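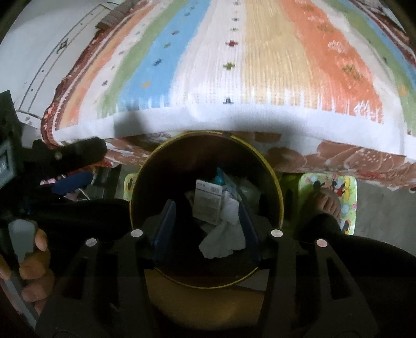

Ramassage à la pince, corbeille posée à côté du lit

Forum d'entraide > Travail et emploi > Ménage, hôtellerie, aide à domicile

Pince à main et enregistrement des gestes : qu'est-ce que ça change pour nous ?

Hiyori Amano
Bonjour à tous,

Je suis agent d'entretien chez Uvano, nous faisons des chambres meublées et un peu d'aide à domicile. Depuis juillet, une partie de l'équipe travaille avec une pince tenue à la main, équipée d'une caméra. On fait le rangement et les déchets comme d'habitude, sauf qu'on prend les objets avec la pince au lieu de les prendre avec les doigts. Les enregistrements servent ensuite à entraîner un robot de rangement, le projet s'appelle Uvton.

Le travail en lui-même n'est pas compliqué. On attrape les emballages, les mouchoirs, les sachets, on vise la corbeille et on ouvre. Si on rate, il faut reprendre depuis le début et noter l'essai comme raté. Les boîtes en carton vont bien. Les notices et les sachets fins, beaucoup moins, surtout quand ils sont posés sur un tissu, parce que la pince prend le tissu avec.
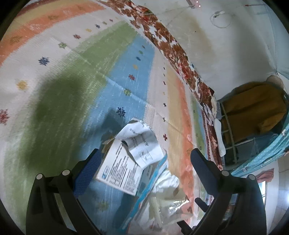

Une prise comme celle-là, avec le carton et la notice ensemble, je la passe en une seule fois quand je peux. Ma collègue Lisa préfère séparer et faire deux essais. On nous a dit que les deux étaient acceptés, puis que non, puis de nouveau que oui. La consigne écrite n'a pas suivi.

Ce qui me pose question :

On nous demande 200 enregistrements par semaine, en plus du planning normal. Le planning a été allégé au début et il est revenu comme avant à la rentrée.

Les essais ratés ne comptent pas dans le total, alors qu'ils prennent le même temps.

On voit parfois nos mains et nos jambes sur la vidéo, et forcément l'intérieur des chambres.

Et ce qui va arriver quand le robot saura faire. La responsable dit qu'il s'occupera des déchets et que nous garderons les lits et les sanitaires. Elle n'a pas donné de date.

Est-ce que l'employeur peut imposer cette tâche sans avenant au contrat ? Et quelqu'un a-t-il déjà vécu ça dans sa boîte ? Merci d'avance.

Kadrić
Bonjour,

Je suis élu du personnel dans une entreprise de nettoyage, pas juriste. Je réponds avec ce que j'ai vu passer.

Pour l'avenant, tout dépend de ce que dit votre contrat et votre fiche de poste. Changer d'outil relève en général de l'employeur. Produire des enregistrements destinés à un autre usage que le ménage de la chambre, avec un objectif chiffré, ça peut se discuter. Reprenez votre contrat et regardez s'il parle de « tâches annexes ». Chez nous c'était écrit tellement large qu'on n'a rien pu obtenir de ce côté.

Par contre on a obtenu quelque chose sur le temps. Pendant deux semaines, tout le monde a noté l'heure de début et l'heure de fin de chaque série, essais ratés compris. Avec ça en main, la direction a accepté de compter le temps passé et d'abandonner le nombre d'enregistrements. Faites pareil avant toute réunion. Un simple cahier suffit, avec la date, la chambre, les heures et le nombre de reprises.

S'il y a un CSE et que l'entreprise a au moins 50 salariés, il doit être consulté sur l'introduction de nouvelles technologies. Demandez le compte rendu. S'il n'existe pas, écrivez à vos élus.

Pour la vidéo, vous avez le droit de savoir qui reçoit les images, combien de temps elles sont gardées et à quoi elles servent. La demande se fait par écrit. Vérifiez aussi que les enregistrements ne sont pas utilisés pour vous évaluer. C'est le point que je mettrais en premier : chez nous le chef d'équipe avait accès aux vidéos et s'en servait pour comparer les cadences. Il a fallu le faire retirer noir sur blanc. Et les occupants des chambres ou les personnes aidées doivent être informés aussi, ce n'est pas à vous de le faire à l'oral en arrivant.

Sur l'avenir des postes, demandez un engagement écrit, même court. Une phrase de la responsable dans un couloir ne vaut rien six mois plus tard.

poignet_droit
Faites attention au poignet. J'ai fait 13 semaines avec ce genre de pince dans un entrepôt et j'ai fini avec une tendinite. Changez de main si le modèle le permet, et demandez la visite à la médecine du travail avant d'avoir mal. Chez nous ils avaient une prime au bout de 400 prises, du coup tout le monde forçait.

Le robot est arrivé, il prend les cartons. Pour les sachets c'est toujours nous.

Hiyori Amano
Merci à vous deux. Nous sommes 72 salariés, donc le CSE est concerné, et je viens de voir qu'aucun compte rendu ne parle d'Uvton. J'ai écrit à notre élue ce matin.

J'ai commencé le cahier avec Lisa. Pour le premier jour, les reprises nous ont pris plus de temps que les essais réussis, presque uniquement à cause du papier fin.

Pour le poignet, je n'ai rien pour l'instant, mais une collègue s'en plaint. La pince peut se tenir de la main gauche, je vais essayer sur les séries du matin.

Je n'ai pas encore demandé qui regarde les vidéos. Kadrić, est-ce que vous aviez adressé votre courrier à la direction ou directement à la personne chargée des données ?

Kadrić
Aux deux, le même courrier, avec copie aux élus. La personne chargée des données a répondu la première. Gardez une copie datée.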